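Mockus双腕キットを部活で使ってみた感想(タオルたたみ編)

2019年12月11日

うちのロボット部、今年の冬の課題は「タオルをたたむ」です。地味!と思った人、たぶん一回やってみたら考えが変わります。私がそうでした。布って毎回形が違うし、つまんだつもりで下の敷き布ごと持ち上げるし、箱を積むほうがずっと気がラクです。

で、その課題のために部で買ったのがSkelthamの「Mockus」という双腕キット。小型のアームを向かい合わせに据えて、手首にカメラがつく構成です。1月にUvthorpeの校内公開会で動かす予定なので、それまでの練習の合間に、使ってみてどうだったかを書いておきます。買おうか迷っている部活やサークルの人の参考になればうれしいです。

組み立てについて

土台は溝つきのアルミフレームで、そこにアームの取り付け板をネジでとめていきます。説明書の図はわりと親切なんですが、ネジ袋の分け方がざっくりしていて、うちは最初に似た長さのネジを混ぜてしまいました(私です、すみません)。小皿を並べて袋ごとに出しておくのがおすすめ。工具は一通り入っていますが、付属のレンチは短くて手が痛くなるので、部室にある長いのを使ったほうがいいです。

配線はもう少しなんとかしてほしかった!ケーブルが気持ち長めで、余りをどこに逃がすか毎回悩みます。アームを大きく曲げると輪っかがぷらんと垂れてきて、布に触りそうでヒヤヒヤする。結束バンドでガチガチに固めると今度は関節の動きが渋くなるので、うちは面ファスナーでゆるくまとめる方式に落ち着きました。

アームを据える位置は最初にちゃんと決めたほうがいいです。うちは向かい合わせで、間に青い布を敷いて作業台にしています。遠すぎるとタオルの真ん中に届かないし、近すぎると手首どうしがぶつかる。ちょうどいい距離を探すのに放課後をまるまる使いました。 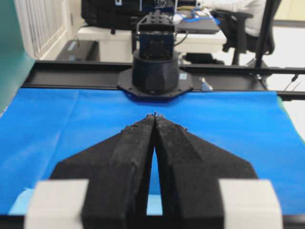
位置が決まったらフレームにマスキングテープで印をつけておくと、片付けたあとの復帰が早いです。うちの部室は授業でも使うから出しっぱなしにできなくて、この印がないと毎回ゼロからやり直しでした。あとは台のがたつき。脚の下に紙をはさむだけでもだいぶ違います。

爪と手首カメラについて

二本指の爪は、先に向かって細くなっていくくさび形。硬いものをつまむには少し頼りないけど、布の端をすくうにはいい形だと思います。表面がちょっとざらっとしていて、そのぶん糸くずがつきます。練習のあとは歯ブラシで掃除する係を決めておくといいですよ。放っておくと毛だらけになって、なんだか貧乏くさい見た目になります。

手首カメラは思っていたより便利でした。上から見ただけだと、つまめているのかタオルの上に爪が乗っているだけなのか、けっこう見分けがつかないんです。手首側なら爪の先が目の前なので一発でわかる。ただ、近くを見るためのカメラだから、タオル全体の形を知りたいときは引きの映像も欲しいです。うちは両方を画面に並べて、行ったり来たりしながら見ています。

ソフトはZarcombeという別売りの操作・記録ツールを入れました。画面がすっきりしていて、初めて触る一年生でもその日のうちに録画まで進めたのはえらい。ただし保存のボタンと破棄のボタンが隣どうしなのは本当に勘弁してください。うまくいった回に限って破棄を押す人が出ます(これも私です)。

記録はちまちま続けて、今のところ1486回分たまりました。成功も失敗も全部入れた数です。失敗した回も捨てずに短いメモをつけておくと、あとで見返したときに「あ、この日は端の浮きが足りなかったんだな」とわかって役に立ちます。

タオルたたみの相性

肝心のタオルですが、うちで使っているのは水色の小さめのもの。下の青い布と同系色で、人間の目にもちょっと紛らわしいです。色の違う敷き布も試そうという話は出ていて、顧問の先生の許可待ち。でもこの組み合わせで慣れてしまった部員も多くて、意見は割れています。

両腕でつまんで動かすときは、左右の力加減がとにかく難しい。片方が先に引くとタオルが斜めになって、もう片方の爪からするっと抜けます。操作する人どうしで「せーの」と声を出すのが今のところ一番効きました。すごく原始的だけど、静かに黙々とやっていたころより明らかにそろいます!あと、下半分がくしゃっとなったら無理に引っ張らず、いったん置いてから端を探し直すほうが早いです。急ぐほどしわが増える。家で洗濯物をたたむときもそうなので、最近は家でも妙に丁寧になりました。
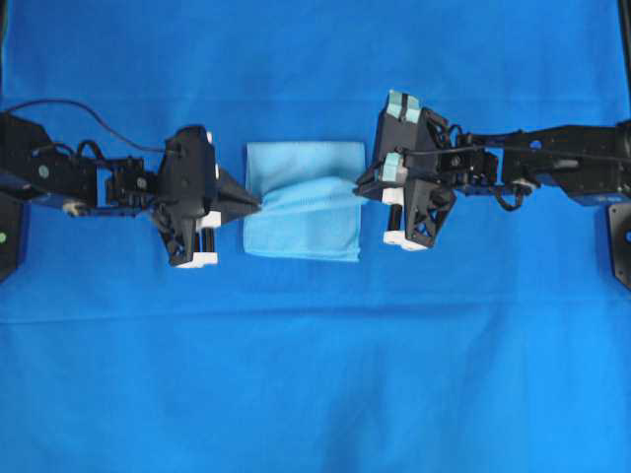 よかったところ、いまいちなところ

よかったのは、壊れても直しやすいこと。関節のモーターは外側からネジに手が届くので、不調のときに全部ばらさなくて済みます。予備の部品も一個から注文できて、部費の少ない部にはありがたいです。動きもこの大きさのキットとしてはなめらかで、ゆっくり近づける動作はかなり気に入っています。

いまいちなのは、長く動かしていると手首の根元がじわっと下がってくること。練習の始めと終わりでつまむ高さが微妙に違うんですよね。休憩を入れて原点を取り直せば戻りますが、公開会の本番でやらかさないか心配です。それと説明書の後半、カメラの設定あたりから急に不親切になります。前半を書いた人に最後まで書いてほしかった。

値段は部活の買い物としては重いです。うちは前の年から備品費を残しておいて、なんとか届きました。個人で買うかと聞かれたら、私は買いません。でも部で一台分を囲んでわいわいやるなら満足度は高いです。一人が操作、一人がカメラ映像を見て声かけ、残りがメモとタオルの置き直し、という感じで手持ちぶさたな人が出にくいのもよかった。

端つまみの練習だけは毎日やっています。タオルのふちは少し厚みがあるので、そこを狙うと真ん中の平らなところよりずっとつまみやすいです。最初の目標は部全体で100回連続成功だったんですが、これがなかなか届かない。惜しいところまで行くと全員が黙りこんで、部室の空気がすごいことになります。
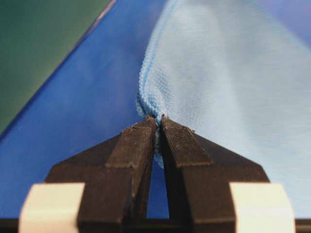

爪は最初から付いているもので足りますか?

タオルの練習を始めるだけなら足ります。ただ、先端がすり減ると薄い布を逃がしやすくなるので、予備を左右一組持っておくと安心です。うちは交換を後回しにしていて、原因不明の失敗が続いた週がありました。あれは早く替えればよかったです。

公開会までの残りは、置き方を変えたタオルでもたためるように練習する予定です。四角く広げて置いたところから始めるのは慣れてきたので、次は適当にぽいっと置いた状態から。敷き布の件も、許可が出たら追記します。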